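Notes from the Skellport naval tech day - thread
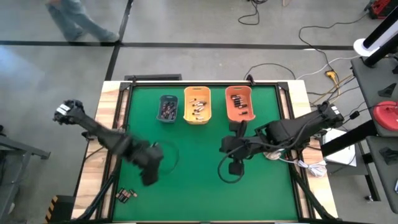
Issue 6, p. 10

ok so mine hunting. everyone came for the big unmanned ship talk and the best hour of the day was about finding old junk on the seabed

Adebayo Fashola opened. Ex minehunter crew, very dry. His point: a mine costs next to nothing, the ship sent to find it costs a fortune and has people asleep in it. Keep the people over the horizon, send something small in

The something small is called Ala. Underwater, torpedo shaped, side scan sonar. Built by Margaritis, tested off Sultthorpe last May

Numbers from the trial, copied off the slide so dont quote me: 511 contacts logged, 463 of them rocks. Rocks! Rest were pots, anchors, one car door

Athina Rallis on why rocks are the whole problem. Sonar is good now. Deciding what the sonar saw is slow. Her analysts still go through every contact by eye, and on a bad seabed that eats the day

Endurance is up to 10 hours per dive. Fine in calm water. Less fine in teh tide they get up there, and she said so, which I liked

Q from the floor, Booker Ruiz-Ortega - who signs off a cleared lane? If the vehicle says clear and a tanker goes through, whose name is on it?

Long pause. Catinca Costache took it. A person signs. Always a person. But she admitted the person is signing for a stretch of water they never went near, and the paperwork hasnt caught up

Paraskevi Vasilakis disagreed, politely. Says crews signed for water they couldn't see either, they just did it from closer

Could have listened to those two all afternoon. Chair cut it off for coffee

Also heard: launch and recovery is where things get broken. Small boat, swell, somebody leaning out with a hook. No slide on that, only hallway talk

Big ship talk was after lunch. Mostly renderings. Left early for the train

Slides are meant to go up on the Skellport page, will add the link when they do. Posted 3/5/18, typos mine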